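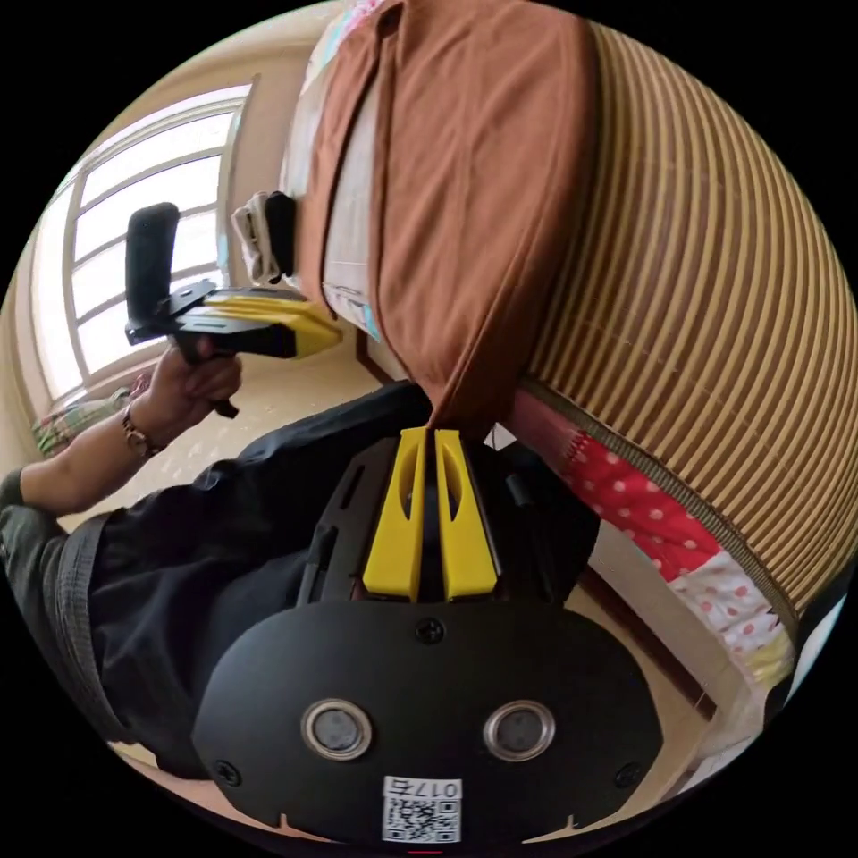

The first thing she did when I came in was hand me a glass of iced tea and tell me not to sit on the bed. "Everything's out of place," she said. "Take the chair. Move the towels first."

She has been looking after the guest rooms at Birkett, a small boarding house a short drive outside Wokenach, for longer than she cares to add up, and she has opinions on bedding (a lot of them!). I'd wanted to ask her about mats and cushions and how you make a room feel ready for summer without buying a whole new set of everything.

"You start with what's hanging up," she told me. "Cloth that hangs holds dust in the folds. You take it by the bottom and give it a good shake, and you do it before you touch the bed, or you'll be doing the bed twice."

Does she like brown? She laughed at that one. "I love brown. White is lovely for a week. Brown is lovely for years." She buys most of her fabric at Gallance, by the yard, and once came home with so much of it that her sister made curtains for the whole upstairs. 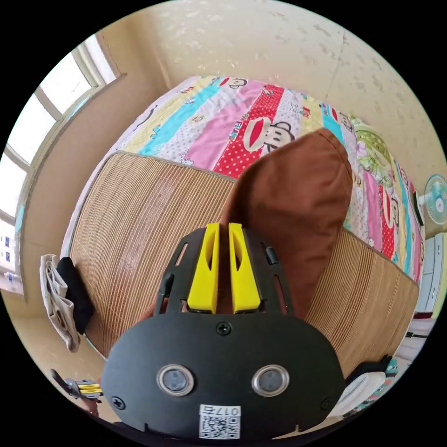

Page last changed: April, 4:10 p.m.

We got on to bamboo after that, and I could hardly keep up with my notes. She puts a sleeping mat down as soon as the nights get sticky and leaves it there until the first cold morning.

"People think it'll be hard to sleep on," she said. "The first night, maybe. Then you go back to a regular sheet and you're cross about it." She wipes hers along the slats with a damp cloth, never across, and lets it air with the window open.

And the quilt? She keeps one at the far end of the bed all summer – the brighter the better. "Somebody always wakes up chilly at four in the morning. I don't want them knocking on my door."

Cushions she's stricter about. She checks the seams before anything else, and she'd rather mend an old cover than buy one. A big one from Helley cost her 400 crowns and she's still a little sore about it, though she admits it has kept its shape.

I asked what she'd do if she had one free afternoon and one untidy room. She finished her tea first. "Shake, wipe, fold," she said. "Then close the door and go outside."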